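4.2 Table tops and glare

Rooms next. Section 4.1 dealt with lamps and blinds, so only the tops here – colour and finish, nothing on height or chairs. Forms came from two sites, Larnon and Stondow. Divwood was meant to be the third but the forms arrived after the cut-off, see 4.5.

We had 480 forms back in total. Each one asked people to score the table they had just been sitting at, three times in the day: on arrival, after lunch, and at four o'clock. Plus a free line at the end for anything else. Most people left it blank. Those who did write something wrote about reflections, mainly from windows, and mainly in the afternoon. White gloss tops came out worst at both sites. Pale grey gloss next. Brown and dark green matt tops did best, with hardly a gap between them, and we would not want to rank one over the other on these numbers.

Finish matters more than colour, as far as we can tell. A dark gloss top under a skylight still got poor marks at Stondow, worse than a white matt one in the next room. Readers who know the earlier school desk work will not be surprised. What we did not expect was the time of day effect. Gloss tops scored well enough on arrival and dropped off sharply by four. Matt tops stayed flat all day. We only have June for this, so long evenings and high sun, and a winter round could look quite diffrent.

One worry is size. On a small desk the keyboard and papers cover most of the top, and whatever finish is underneath hardly gets a look in. On a big shared table there is far more bare surface in view, even when people are working at it. So we treated large tables as their own group (Figure 6) and did not mix them with the single desks. Scores for the group are in Table 5. Wipe marks were scored seperately, and matt brown did less well there – greasy hands show up, and so do rings from cups.

Figure 6. Large table with a brown matt top, two views. 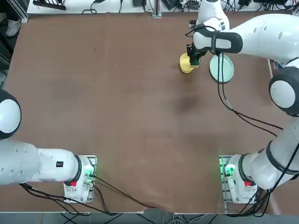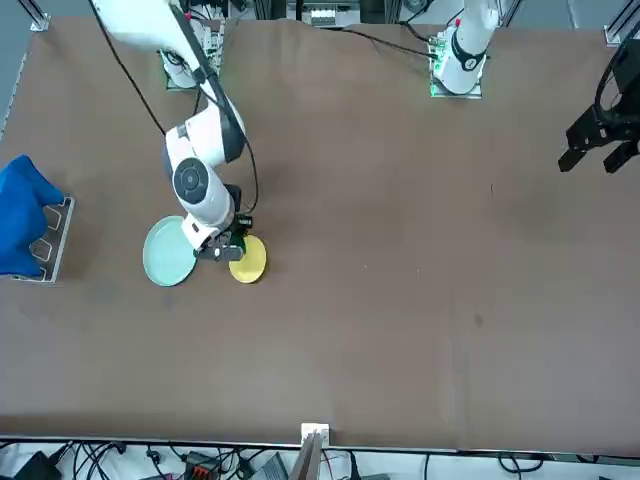 Yevdokiia Harasym, commenting on the first draft, objected that we had let finish and age run together. Matt tops in both buildings are newer, she wrote, and people are kinder to new furniture whatever it reflects. She would sooner see the same room with the top swapped over than any number of forms from different rooms. Her other point was about the wording: asking people whether a table is "tiring to look at" more or less tells them that it should be.

Fair on both counts. On age, we went back and split the gloss tops into older and newer. The gap to matt got smaller but did not go away. Not a proper answer, the newer gloss group is small and all of it is at Larnon. A swap was tried in one Stondow room on a Tuesday, with a matt sheet laid over the old gloss top, but the sheet curled at the corners and people complained about that instead. Left out of the totals.

On wording, the question was copied from the Haddadin scale so that results could be set side by side, and we kept it for that reason. A plainer version ("how does the table look to you now?") went on the last 100 forms. Same order of finishes, scores a bit closer together. We report the two versions apart in Table 6.

Light readings were taken at each seat with the meter lying flat on the top. Anything over 2000 lux was marked as direct sun and dropped. The highest reading was 3688 lux, at a window seat in Stondow, and the person sitting there gave the table full marks.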